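Shared Ground Floors in Low-Rent Housing: the Nindley Block, Curkidholm

Valdir Toledo
Submitted May 21, 2020

3. Method

The block replaced a disused bus depot and has 100 flats, let at below-market rent. I compared the approved ground-floor plan with the layout as built, then interviewed two tenants and the letting officer, Reinaldo Caldeira. Rent levels were taken from the signed leases — not from the advertised figures. 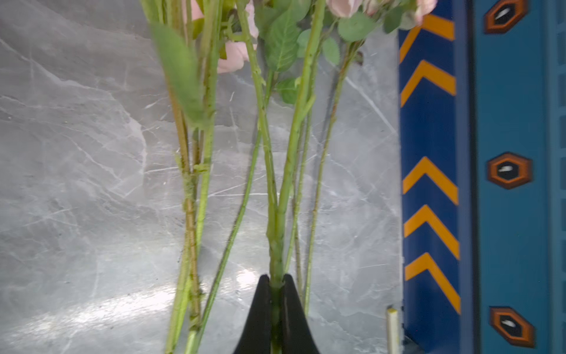 4. Findings

The shared kitchen was built 2 m narrower than planned. Both tenants used the laundry weekly and the meeting room hardly ever. Caldeira put this down to the booking form, which must be handed in 10 days ahead.

5. Limits

Interviews planned for December were dropped, so winter use is not covered.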